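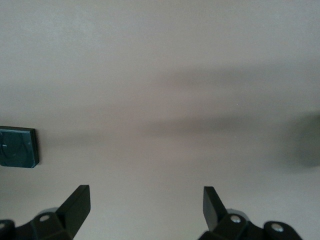 Wrist cam view, gripper open over the table. Dark square item at left, shadow band across the middle.

Kelbridge manipulation software, progress report, March
To: Benoît Riviere
From: perception and control, Jultby bench

Short version: control is in decent shape, perception is better than last time, planner is behind. Budget fine. Details below, sorry for the shorthand, writing this between runs.

Perception

Shadows were the big one. Old segmenter (the one from the Ezeani branch) kept calling soft shadows objects. Wrist view is the worst for this, the surface is plain and any blurred dark patch looks like something to grab. New version uses edge sharpness plus the depth channel before it proposes anything. On our shadow set, 153 wrist frames, false proposals are down to 6. Old one gave us 100 on the same frames. So yes, worth the month.

Still open: objects half out of view. When only one side of a block or tile shows, the box estimate jumps between frames and the approach planner chases it. Current fix is to hold the last stable estimate and ask the fixed camera. Works OK when the fixed camera has a clear line, not when an arm is in the way. Needs a real fix.

Glossy dark stuff also still weak. Depth drops out on the shiny faces. We fill from the surrounding table plane, which gets the height wrong for anything thick. Trying a small learned correction, no numbers yet.

Finger masking done. Fingers and brackets are cut out of the wrist image from joint state + gripper width, no more hand drawn masks. Screw heads were leaking through at the mask edge as bright dots, padded the mask by 8 pixels and that stopped.

Control

Rewrote the command loop so both arms run off one clock. Before, left and right had separate timers and would drift over a long session. Logs now line up without the post-hoc alignment script, which I have deleted with great pleasure.

Soft stop near the table is in. Arm slows as the fingertips get close to the surface, limit comes from the calibrated plane and not from a constant in the config. Somebody still has to recalibrate if the table covering gets changed, the plane check only warns. Should probably refuse to start. On the list.

Gripper width readback was lagging the command. Traced to a queue in our own driver wrapper, not the hardware. Fixed, merged.

Planning

Behind. Was supposed to have two-arm handover planning by now and we have single arm plans with a keep-out zone for the other arm. The zone is too fat, so anything in the middle of the table gets refused by both sides. Desk item tasks suffer most: mouse, mouse pad and laptop next to each other, small gap between them, and the planner says no path for half the approach angles.

Plan is to swap the zone for swept link volumes. Prototype runs offline, too slow for live use. Need to cache the base links, they hardly move. Also cables are not modeled at all. The ones looping down to the wrists are the obvious risk, for now we just limit wrist rotation and live with it.

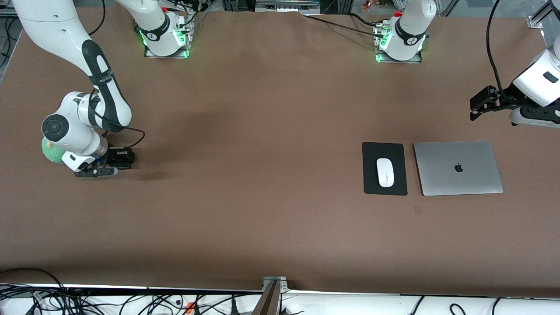 Tooling

Dandatura (log viewer) now shows wrist and fixed camera side by side with a shared scrub bar. Saves a lot of squinting. Export to the training format is one command, still fails if a session has a missing camera stream, error message is useless, will fix.

Regression suite runs overnight on recorded sessions. Catches perception changes well, catches control changes badly becuase the replay ignores timing. Would like a proper simulator in the loop but thats next period at the earliest.

Docs: setup page rewritten, calibration page half done.

Risks

Handover date slips if swept volumes don't get fast enough. Fallback is turn taking, one arm parked while the other works. Ugly but it would run.

Only one bench. Software tests and data collection fight over the same hours, tests usually lose.

Next period

- swept volumes live on one arm, then both
- partial object estimates, proper tracking instead of hold-last
- plane check refuses to start when off
- missing stream bug in export
- finish calibration page

Asks

Need a yes or no on the extra compute for the depth correction training. Request is already in your inbox. If no, we drop that item and put the time into the planner.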